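Does a Rented Pair of Hands Pay Off? A Packing Shop Manager Has Doubts

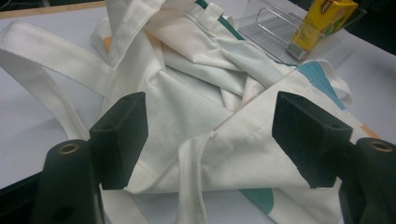
The hand-held gripper over a canvas tote bag. Straps and loose folds are where most of the arguments start.

Elīna Grigaitė had the contract open on her desk when I called, and she read me the second paragraph before I had asked anything.

"'Your staff show the task, our team delivers the skill,'" she read. "Fine. Which skill? Folding one bag on one table? I have 377 different items on my shelves."

Grigaitė runs the packing floor at Famholm, which fills gift orders for museum shops and conference organizers. Since June she has been trying a service from Clarkanel. The customer gets a hand-held gripper, and people on the floor do their normal work with it. Clarkanel takes the recordings and trains a robot arm, to be installed later under a separate lease. The kit is called Huris.

I have written about four or five of these offers now, and the sales pages all read alike. They are long on how easy it is to begin and short on what you own at the end.

Grigaitė agrees that beginning was easy. "My people picked it up in a morning. You squeeze, it closes. Two fingers, that's all you get. Then you try to fold a tote with it and you find out how much you use your other eight."

Canvas bags were her choice for the trial. Clarkanel had suggested boxes. "Of course they did," she said. "Boxes I can already do. I wanted to see it with something floppy, with straps that go wherever they like."

Each packer was asked for 60 folds per shift. By the time the trial closed they had sent in 862 recordings, and Grigaitė says the slow pace cost her more than the monthly fee did. She would not tell me the fee.

I put this to Njoroge Langat, who handles customer accounts at Clarkanel. He was friendly and didn't duck. "The recording phase is an investment by the customer, yes. We say so up front. Soft goods need more demonstrations than rigid ones, and we'd sooner have that talk early."

How many more? He said it depends on the item.

How often does the arm get a fold right, then, once it's trained? He said that also depends on the item, and offered to send a video. I asked for a log of failed attempts instead – every vendor has a video. He said he would check whether that could be shared. It hasn't come.

Adalberto Quintana has bought equipment for warehouses most of his working life and now reviews contracts for smaller firms, Famholm among them. His worry is less about the folding. "Look at clause 3," he told me. "The recordings belong to the vendor. So her packers teach the thing, on her time, and the next customer gets the benefit. Maybe she's okay with that. I'd want a discount for it."

Langat's answer is that shared data makes the product better for everybody. Quintana laughed when I passed that on. "Then everybody can pay for it."

Grigaitė hasn't signed the lease. She has asked for two weeks with a working arm at her own table, using bags pulled off her own shelf, with one of her packers keeping score. Clarkanel has offered two days.

"I'm not against it," she said. "Folding totes is dull and it's hard on the wrists. If it works I'll take it. But I want to watch it work on a Monday, with a bag that has been sitting squashed in a carton, and so far they keep sending me videos."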